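Washing a knitted tablecloth with a tassel fringe

Posted in Household Textiles by Halent

Please advise on the correct method for washing a knitted tablecloth with short tassels. The care label has been removed.
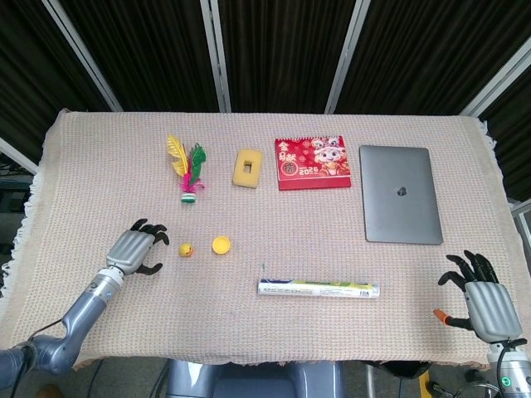

Replies

Donnelly Linen Services
Cotton of this kind may be machine washed on a gentle cycle in cool water. Place the cloth in a mesh bag so that the fringe does not tangle. Do not use bleach. Dry flat on a towel - hanging will stretch a knit - and comb the tassels with the fingers while damp. Allow 6 to 7 hours before turning.

Balach
Hand wash only. Ours measured 285 cm before its first machine wash and came out 13 cm shorter.

Fulex Household Desk
The two replies above are both acceptable. Shrinkage is usually the result of heat, so the dryer should be avoided in either case. Members who are unsure of the fiber are asked to test a corner first. Wax stains are covered in a separate thread, last updated in November.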